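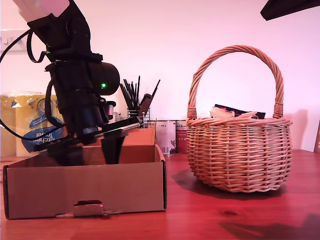

The arm's two-fingered gripper reaches into an open cardboard box on a wooden table.

Plovetti puts a price on its packing arm, but not on the hours

January 25, 2023

A robot arm that packs small orders can now be rented in Siltdale for 600 pounds a month, and the firm behind it would like shop owners to think of it as a member of staff. They may want to see it work a full shift first.

Plovetti, which has sold label printers and tape machines from its unit on the canal side for years, is offering the arm under the name Jivness. The monthly fee covers the arm, a gripper, the software and one visit from a fitter. Further visits are charged at 20 pounds a quarter of an hour, a line that appears on the second page of the price sheet and was left out of the talk given to traders this week.

The pitch is simple enough. You show the arm where the box goes and where the goods are, and it does the reaching and dropping while you get on with something else. Plovetti says it needs no cage and will run on an ordinary tabletop.

At the talk it did pick up small packets and put them down in an open box. It also stopped twice, and both times a member of the Plovetti team tapped at a laptop until it started again. The firm put this down to the lighting in the hall. Asked how many parcels the arm gets through in an hour, the sales team said it depended on the goods and offered to send figures later. None had arrived by the time this was written.

Plovetti does say that the arm can learn up to 400 different items. What it could not say is how long each one takes to teach, or who does the teaching once the fitter has gone home.

Lộc Khương, who runs the gift and tea shop Kiều and sends out hampers by post, was not ready to sign. "Putting a packet in a box is the easy bit," he said. "It's the tissue, the card, the lid, the tape. I asked about the tape and they said that was a later version."

He also asked what happens when something gets crushed. The contract puts the cost of damaged goods on the customer - the firm says this may change.

The shortest rental is six months, paid in advance. A version with a second arm, which Plovetti says will be able to close lids, is promised for June. No price has been given for it.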